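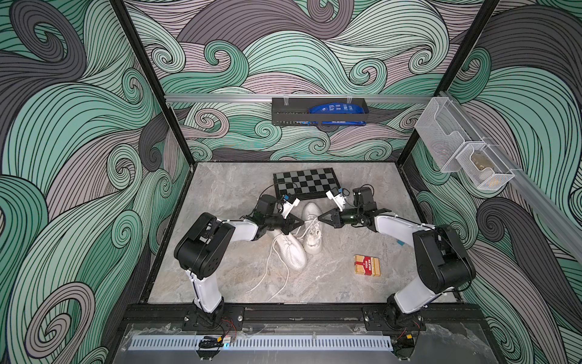 The Patient Hands of Brerkville

Thirumalai Poojary learned to tie his shoes from an uncle who was left-handed, and he still does it backward. He mentioned this to me within a few minutes of our meeting, while hunting for a second chair, and I took it for small talk. By the end of the afternoon I understood that he had been telling me the central problem of his working life. Whoever teaches you a thing with their hands gives you their hands along with it.

Poojary runs the teaching room at Vemar, a small company on the upper floor of a former seed warehouse in Brerkville. There is still a loading door at one end, painted shut, and in August, when I first visited, the whole floor smelled faintly of warm grain. The company has a long-range plan with a great many boxes and arrows in it, which its founders were happy to show me, but I had come for the teaching room, where people spend their days moving a pair of robot arms through ordinary household chores in the hope that the arms will one day manage on their own.

For most of my visit the chore was shoes. A pair of white sneakers lay in the middle of a square table printed to look like pale gray marble, one on its side and the other with its sole to the ceiling, and the long laces wandered off across the table in loose loops. Two arms, white in the links and black at the joints, leaned in from either end of a rail along the near edge until their grippers almost met over the shoes. I have seen my own grandparents bend over a stubborn knot in much that way, one on each side, neither quite willing to let the other go first.

"Laces are a wonderful teacher," Poojary said. "A cup stays a cup. You push a lace and it becomes some other lace."

A lesson at the handles

The way it works at Vemar is this. The person doing the teaching sits at a bench with a second, lighter pair of arms, which the company calls the Lauritsen handles after the street where the first ones were built, in a rented garage. Whatever you do with the handles, the big arms do at the table. Squeeze, and the gripper closes. Turn your wrist, and the black wrist over the sneakers turns too. Each of the big arms carries a little camera on top of its wrist, so that along with every motion the system keeps a record of what things looked like from just behind the fingers. One lesson, start to finish, is called a pass. Many passes go into a training run, and what comes out is a program that tries to do the job with the bench empty.

They let me have a go, which was generous of them. I had supposed it would feel like a video game, and it felt much more like wearing somebody else's winter gloves while reaching through a mail slot. You can't feel the lace. You know you have it only by looking, and when you think you have it you pull, and up comes your gripper with nothing in it, very gracefully. I made three attempts at picking up one end of one lace. On the last I got it, lifted it a little way, and was so pleased that I let go of the handle.

"Everybody does that," said Arnar Kvaran, reaching past me to put things right. "We keep those, you know. The letting go. It's useful for it to see what a mistake looks like, as long as it also sees somebody fix it."

Kvaran came to Vemar from a bakery, where he worked nights for six years, and he is by general agreement the best teacher they have. He is a large man and sits very still. What struck me, watching him work, was how plain his movements were. I had fussed and circled. Kvaran brought one hand in, stopped, brought the other in, stopped, and only then closed his fingers. He explained that the stops were the hard part to learn. When you do something well at home you blur it all together, the reaching and the turning and the grasping, and you're proud of the blur. At the bench you have to take it apart again.

"In the bakery I showed new people how to shape a loaf," he said. "I would do it fast and they would nod and then make a terrible loaf. So I did it slow. But if you do it too slow the dough sticks to you and it's a different job! You have to find the slow that is still the real thing."

I have thought about that phrase a good deal since. He says the same of the sneakers. Creep up on a lace too timidly and you nudge it along the table ahead of you, and then what you have taught the machine is how to chase a lace.

Whose way is the right way

The trouble with having several people teach is that they all have their own way of doing things, and they are all, in their own minds, doing it the normal way. Poojary told me about a stretch last year when the program would go in toward a shoe, waver, pull back a touch, and go in again from the other side. It looked almost bashful. They went back through the recorded passes and found that half the teachers liked to steady the shoe first and go for the lace afterward, and the other half went straight for the lace. The program had been learning from both camps and was doing its best to please everyone.

They talked it over at some length — this is a company where things are talked over at some length, usually standing up — and settled on a house style. One gripper holds the shoe, the other deals with the lace, and you may swap them but you may not have both hands going after the same thing. It is written on a card by the bench in Kvaran's square handwriting. Poojary, with his backward bow, had to retrain himself along with everyone else, and he admits that on tired days he still slips. He can spot his own passes in the recordings the way you might recognize your mother's voice in another room.

There was also the question of what else to leave on the table. When I was there the sneakers had company: a folding chessboard lay at an angle near the back edge, and off to the right was a little red and gold striped box. The walls around the table are papered in enormous curling waves, mint green and charcoal and a dusty sort of lavender, and it is the boldest wallpaper I have come across in any place of business. I liked it very much. Kvaran told me he hardly sees it anymore, though he did once dream about it.

The people at the bench change the setting often, he said, because nobody's floor at home looks like a laboratory, and a program that has met its shoes only on a bare table may be thrown by the first stray object it comes across. So things get moved, turned, taken off and brought back. Kvaran handles this with the air of a man laying out a shop window. He will set a shoe down, consider it, and tip it over.

The long afternoon

It would be wrong to leave the impression that any of this is quick. Teaching a machine by hand is repetitive in a way that reminded me of learning scales. A teacher does a pass, resets the table, and does it again with the shoes turned a little. They work in short shifts, with a break in between for stretching and for coffee from a machine that nobody has offered to teach anything. The talk during breaks is of laces. There are flat ones and round ones and opinions about both. Waxed laces are considered a treat.

I asked Poojary why shoes at all, when there must be customers waiting for simpler things, and he gave me two answers. One was practical. Vemar has been working with Broltia, a maker of aids for people who have trouble bending or gripping, and shoes come up in nearly every conversation with the people who use their products. Nobody is promising a robot that ties your shoes in the hallway anytime soon, and he was careful to have me write that down. Straightening a pair of shoes and loosening the laces so that a foot can get in would already be a real help to somebody, he said, and that's a good deal closer.

His other answer took longer, and he gave it while winding a spare lace around his fingers. He said that he had always liked tasks that get handed from one person to another. You can read how to tie a shoe, but very few people learned it by reading. Someone knelt down in front of you, or sat behind you with their arms around you, and moved your fingers. He finds it touching that when engineers wanted machines to pick up this sort of skill, one of the things that worked best was to sit down and move their fingers for them. His uncle, he added, has visited the teaching room and tried the handles, and was very strict with them.

Toward the end of the day Kvaran gave me back the bench for one more lesson. I tried to do as he did: one hand in, stop, the other hand in, stop. I steadied the shoe. I closed on the lace and knew by looking that I had it, and I drew it out along the marble a few inches and set it down and, this time, kept hold of the handle until he told me I could stop. He made a note beside the recording. I asked if it was good enough to keep and he thought about it longer than I would have liked.

"We'll keep it," he said. "You went a bit slow."

Then he got up, turned one of the sneakers over, and sat down to do the next one himself.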